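Club Notes: the Reltau Relay, and what to do about leg three

March means entries are open for the Reltau Relay, and so begins the annual business of persuading grown adults that a hill is a social occasion. We have places for 40 runners, in teams of five, and as of this morning eight of you have signed up. Six of those want leg one, the flat one with the coffee stand. I admire your honesty.

A few things have changed. The start has moved from the Pacheco parking lot to the field behind it, so bring shoes you don't love. Leg three still climbs 818 feet, most of it in the last mile and a half, and Lena Kozłowski still holds our club best for it at 38 minutes. She says it felt fine. Lena also says this about dental work.

Krishnamoorthy Ramasamy is putting the teams together again and would like a recent race time from each of you. Recent means this year or last. He has been sent a 10K result from college by someone whose kids are now in college, and he has adjusted it using his own judgment.

Club shirts are compulsory for the relay. If yours has shrunk, faded or left home with a teenager, Tadeusz Marciniak has the box of spares and will be at the track from 6 p.m. on club nights.

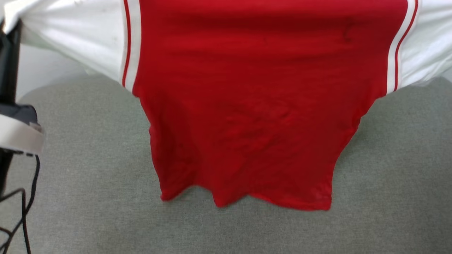 Red body, white sleeves, striped seams.

Training for the hill starts next week on Sukley Road. Juraj Zelenák will lead the session, and he promises a gentle introduction, a phrase he also used before last year's session, after which two people took the bus home. Warm up on the way there, run the climb at a pace where you can still complain in full sentences, and walk back down. Newer runners can stop at the second mailbox and no one will mention it until the holiday party.

We could also use two drivers for the handover points. You get a parking pass, a folding chair and a sandwich of Konrad's choosing, so do mention any allergies or strong feelings on egg salad.

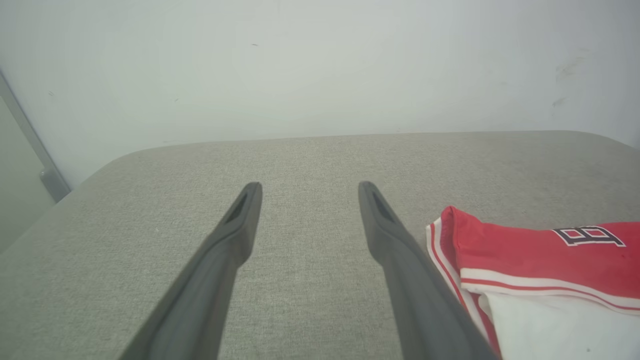 Can I swap legs with a teammate after the teams are announced?
You can swap right up to the evening before the race, as long as you both tell Krishnamoorthy. On race morning the order is fixed, however sincere your sudden calf trouble may be.

Entries to Krishnamoorthy by the end of the month, please. Leg one is full.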